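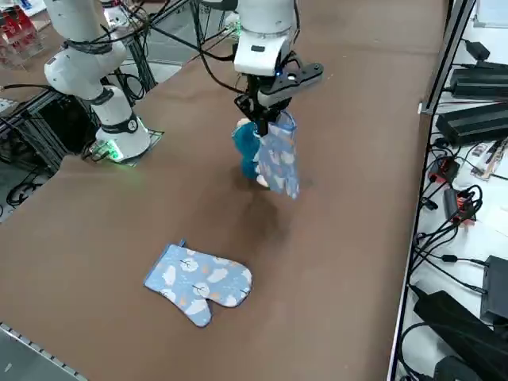 Kitchen textiles and soft toys wanted in Trovasau

The spring collection of household goods in Trovasau has received 697 items until now, the organization Ultska informed on Monday. Most of them are kitchen textiles: oven mitts, towels and aprons. Soft toys are the second biggest group. Everything will go to families who move into the new apartments on Prakance Street in April.
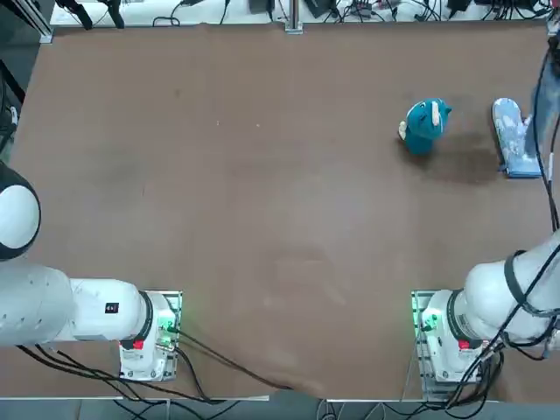 One reader wrote to us that she has a bag of plush toys from her children, but some have no label anymore, and she asked if they are still accepted. Ultska answers yes, if the toy is clean and the seams are closed.

Oven mitts should be given in pairs when it is possible. Mitts with burned places or with a thin lining cannot be used and will be returned to the giver.

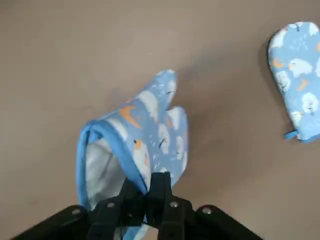
Light-blue oven mitt with a bright blue edge.

The packing starts next week. There will be 68 boxes, one for each apartment, and the store Bitar gives the cardboard for free.

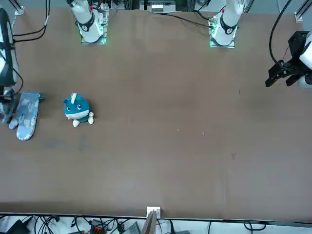

Each box gets two mitts, and a toy is added where there are children under 12. Pots and glasses are not collected this time. Items can be brought to the Ultska office on Saturday from 11 in the morning.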